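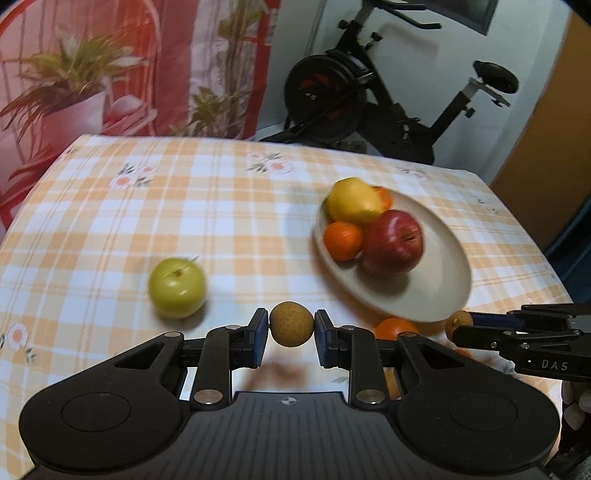 *Un petit fruit brun clair, un fruit vert sur la nappe à carreaux, d'autres dans l'assiette.*

## Les fruits de la table, janvier

La table aux fruits a été dressée dans la salle du fond de Grollgate. Atieno Athumani a choisi la nappe et fait les courses chez Mohamedi, le primeur de la rue voisine. Il y avait 2 kilos de fruits en tout, pour quelque 20 euros — les agrumes ont pris la plus grosse part du budget.

La nappe vient d'un lot acheté chez Sostia il y a plusieurs années. Les carreaux vont du blanc à l'orange pâle. Elle se lave à quarante degrés et n'a presque pas bougé, sauf l'ourlet d'un côté, repris à la main. Nous l'avons préférée à la nappe unie, sur laquelle les fruits jaunes ressortaient mal.

L'assiette est de couleur crème, avec un rebord assez relevé pour que rien ne roule. Atieno met toujours les gros fruits d'abord, puis cale les petits contre eux. Le citron va au fond. Les mandarines suivent, et la pomme rouge se place devant.

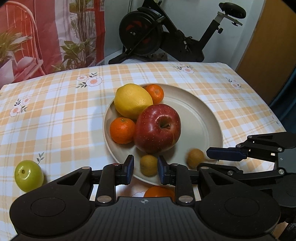
Pour les petits fruits, l'ordre compte moins. Ils vont là où il reste de la place, et on peut les déplacer sans défaire le reste. Le fruit vert est resté à part sur la nappe, à gauche de l'assiette. Sa peau est lisse et brillante, et il tranche bien avec les teintes orangées du tissu.

La pomme rouge est mouchetée de jaune. C'était la plus lourde du sachet : 292 grammes sur la balance de la cuisine. Le citron n'a pas été pesé.

Le lendemain, les mandarines ont été mangées au goûter et le citron a servi pour un gâteau au yaourt, cuit dans le moule Cesanar. La pomme a tenu plus d'une semaine dans l'entrée, au frais.

La prochaine page sera consacrée aux légumes d'hiver, sur la même table. Atieno voudrait une courge entière, des poireaux et des navets, avec la nappe unie cette fois.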